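Print this item | E-mail this item

Members' Newsletter, January
Services and Publishing

Changes to the Reltside feed reader and to personal site hosting

The Reltside Members' Network has completed the first stage of its move to a new feed reading service. Members who follow other people's sites through Reltside, or who publish their own pages on our shared hosting, are asked to read the following notes before their next visit to the account page.

The previous reader had been in use since the network was founded. It fetched each subscribed feed on a fixed timetable, whether or not anything new had been published, and it kept a full copy of every entry. As membership grew, this placed a heavy load on the server in the early morning, and a number of members reported that the reader was slow to open between 6 and 8 am. The replacement, Drekar, checks each feed according to how often its author posts. A site which is updated hourly is checked often, while one which is updated twice a year is left alone for longer periods.

All 1352 feeds held in the old reader have been carried across. Folders, starred entries and notes have been kept. Read and unread marks could not be transferred for entries more than three months old, and these will appear as read. Members who relied on the unread list as a reminder of older articles may retrieve it from the account page, where it is offered as a plain list of links. The list will remain available until the end of the spring.

Posting from the reader

Drekar allows a member to reply to an entry, or to bookmark it, without leaving the reader. The reply is published on the member's own site and a notification is sent to the site of the original author. To make use of this, the member's site must name a publishing address in the head of its home page. Sites built with the network's standard template already do so. Those who maintain their own templates will find the line to be copied under Settings, then Publishing.

Replies are public by default. A member who would prefer to review each one first should choose "Save as draft" in the same place. Drafts are held for four weeks and are then deleted without further notice.

Pictures attached to posts

Pictures may now be sent together with a post in one step. They are stored in the member's own media folder, and the address of each picture will not change if the post is later edited or moved to another channel. The location data recorded by many telephones is removed on arrival. Members are reminded that a short written description should be supplied with every picture, and the posting form will ask for one before it allows the post to be published.

The upper limit for a single post is four pictures. Larger sets should be placed in an album, which may be linked from the post in the usual way. Pictures already stored in the old media folders have not been altered, and existing links to them continue to work. 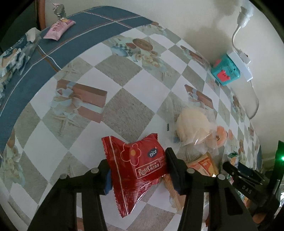
Signing in with your own domain

From the end of January, members may sign in to all Reltside services with the address of their own site. Passwords will continue to be accepted for the present. The sign-in page has been provided by Aranda, whose software has been in use on the members' wiki for the past 2 years.

When signing in to an outside application for the first time, members will be shown the permissions requested. An application which only reads feeds has no need of permission to create or delete posts, and such a request should be declined. Permissions granted in the past can be withdrawn at any time under Settings, then Connected Applications.

Withdrawal of Indow

The Indow browser button, which saved the text of a web page to a private channel, will cease to work once the old reader is switched off. A replacement button is available from the tools page and must be installed separately in each browser. Articles already saved have been moved to a channel named Saved, and can be read there or exported as a single file.

Members using the button on a tablet should remove the old version first. Where both are installed, each article will be saved twice.

Help and enquiries

Written instructions for all of the above are kept on the members' wiki. Questions which are not answered there should be addressed to Montserrat Segura, Services Editor, through the contact form. Please state the address of your site and the name of the browser in use. Replies are normally sent within three working days.

Print this item | E-mail this item
Shares: 4 | Comments: 2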